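Chapter 6
Choosing a Hand-Held Gripper Kit: The Plug Insertion Task

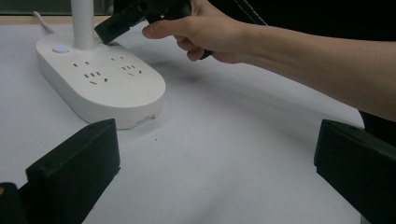

Fig. 6.1 Power strip and plug at the work table, viewed from the hand-held gripper. The outlets are unoccupied.

Chapter 5 dealt with the arm itself. The present chapter deals with the tool that supplies the arm with examples: a two-finger gripper carried by a person, fitted with a camera, and sold as a kit with its recording software. The kit reviewed is the Dolura, supplied by Ejigu. The firm offers it for hire or for outright purchase, and the two offers differ in ways that matter to the buyer (Section 6.4).

Plug insertion is used as the reference task throughout. It is a common household action, but it places three separate demands on the equipment. The plug must be held firmly, its angle must match that of the slots, and the camera must keep both plug and outlet in view until contact. The strip in Fig. 6.1 has two-slot and three-slot outlets on one top face, so the choice of outlet is also part of the task. White plastic on a pale table gives little contrast, and the slots appear only as thin grey marks. A kit that copes with a dark strip on a light table should not be assumed to cope with this one.

The trials described in this chapter were run at Brindodthorpe by Rasha Hakim and Raed Srour. The plan called for 296 recordings, of which 87 were set aside for checking. A further 11 were rejected on account of lost tracking and were repeated. Recordings were made under ordinary room lighting. The full record sheet is given at the end of the chapter.

By the end of the chapter the reader should be able to:

read a supplier's data sheet for finger opening, grip force and camera field of view;
state whether a given plug can be held without slipping;
compare the cost of hire with that of purchase over a stated period;
draw up an acceptance test for a kit on delivery.

6.1 What the kit contains

The Dolura is delivered in a single case. The case holds the gripper, two pairs of finger pads, a charging lead and a printed calibration board. The software is downloaded separately and requires a licence key, one per gripper. Spare pads are ordered from the Zondley depot.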